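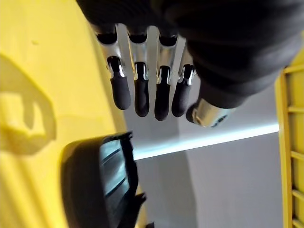 Fig. 2: The yellow plastic surface, on the left.

So, the yellow plastic! Our bit of the Nindcombe project was picking a material for the play corner, and I ended up with the smooth sort (a bit glossy, very cheerful). I'd wanted the matt sheet from Letau, but it marked if you so much as looked at it, and the budget was 300 pounds for everything.

I wiped each sample 40 times with a damp cloth and then left it overnight. Yellow came out best, with up to 10 faint scratches, and I could only find those by tilting it under the lamp. The curve was harder to keep clean than the flat pieces, so next time I'd start with that and leave the flat ones till August.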